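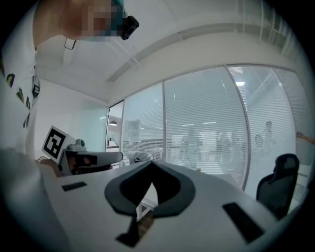

June, late evening, grippers on the white table

Got to Pleter a little after four. The workshop side was full, someone had the bench saw going and the long bench was covered in bike parts, so Radomir and I took the glass room again. I like it better for this anyway. The table is flat and white, the light is even, and the markers read well in there. The blinds were down but you still see people moving on the other side. I keep looking up when they do, which is a bad habit when you have a camera strapped to your head.

Both grippers are back together. The left one went fine. The right one took most of an hour because I had put the spring in backward last time and then tightened everything on top of it. I took the jaws off, turned the spring, put the jaws on, and found that one jaw was a little behind the other when closing. Took them off again. It was the same shim I swore at in the spring, the one I printed too thick. Sanded it on the piece of glass paper from Rok's drawer. Now they meet at the tip, or close enough that I can't get a business card between them.

The new jaws are the rounded ones, black. I printed them at home overnight in two batches and they smell a bit. They are fatter than the old ones and they fill more of the view from the gripper camera than I wanted. Radomir says it doesn't matter, the software only needs to know where they are, and they are always in the same place. He is probably right. I would still like to see more of what I am picking up. Made a note to try a version with the inner faces cut back.

Marker on top of the housing: the white border has to stay. On the first print I trimmed it off to make it neater and the tracking dropped out every time I turned my wrist. With the border it holds. I stuck the new one down with the thin double-sided tape and then rubbed it flat with a spoon. The little camera module sits right beside it, so there isn't much room for fingers when you press. Got a thumbprint on the lens and had to clean it twice.

Head strap is still no good. It slides down at the back, and when I tighten it I get a headache. The loose end hangs in my face when I lean over the table. Radomir wants to sew a bit of elastic in. I want to cut the end off and be done with it. We left it as it is.

First recordings. We did the opening and closing runs first, both hands, nothing on the table to pick up. Then the foam blocks. Then the cups, which went badly. Everything in the Dustemora folder is now numbered the way Radomir likes it, and we are at 41 usable runs in total with today's. He threw out 5 of mine. In two of those my sleeve covered the marker on the left gripper. The others had a jump in the clock between the head camera and the right hand.

The clock thing needs writing down properly because I will forget. The Imov board starts its counter when it gets power, and the camera starts its own when the record button is pressed. If I plug in the board and then stand around talking, the gap gets longer and the script stops trying to match them. It gives up past 4000 milliseconds. I thought the limit was in the firmware, but Radomir found it in our own script, in my handwriting so to speak, with no comment next to it. We raised it and then put it back. Better to press the button sooner.

Order for next time:
charge both handles
head camera on and checked against the laptop
board power
record, straight away
clap the jaws once so there is something to line up on
then talk

Rok came by at six with the bearings. He still has the shop sign in the back of the van, PETEK on one side and nothing on the other, and he had to lift it out to get at the box. He picked up the left gripper and squeezed it maybe a dozen times and said the trigger is too stiff for a long day. I said nobody does long days with it. Radomir said he did, last week, and showed us his thumb. So the trigger gets a longer lever. Rok thinks he can cut one out of sheet on his machine if I send him the drawing by the time he goes to the coast. I said I would do it tomorrow, so I need to do it tomorrow.

We argued about the arms. Rok thinks we should be building the arms now and leave the recording for later. I think if the hand pieces aren't right there is no point hanging them on anything. Radomir didn't say much. The money is the real answer. There is 600 left in the tin after the filament and the bearings, and the motors for even one arm would eat that. So it stays hand-held through the summer.

Before we packed up I ran the calibration again with the grippers laid down at the sides of the table. The left one came out the same as before. The right one had moved slightly, and I suppose that comes from having had the jaws off so many times. Saved the new values and kept the old file too.

Things I carried home: right gripper, both chargers, the bag of M3 screws, the sanding paper (give back to Rok). Left one is in the locker with the head camera. I think the spare battery is still on the windowsill by the printer. Will ask Radomir to look.

Lever drawing first thing, before work. Then reprint the shim at the right thickness and throw the old ones in the bin so I stop using them.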